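Open day at Prornis
30/08/2024

I took the afternoon off to see the robot lab at Prornis. The visit cost nothing and there were 20 of us, split into two groups. Mine went with Edem Akolgo, who works on the hands.

Her table was the one I stayed at longest. The job was a power strip and its plug, on a felt-like mat, with bags of small parts and a few puzzle cubes kept nearby for other tasks.
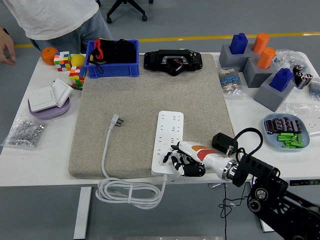 What I asked about

I wanted to know why they use a power strip. Edem said the cord is the hard part. A block stays where you put it, but a cord pulls back. She has 49 tasks on her list and this one is near the bottom for results.

Ayuba Baidoo asked about the fingers. They get checked every morning and the joints wear out first.

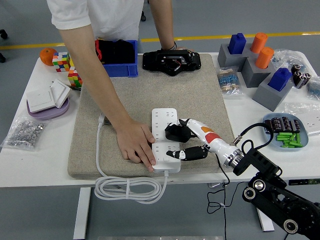 A person's hand and the robot's fingers on the same power strip.

Parking is behind the Adjei building and it fills up early. The next open day is in November, and you have to sign up by email.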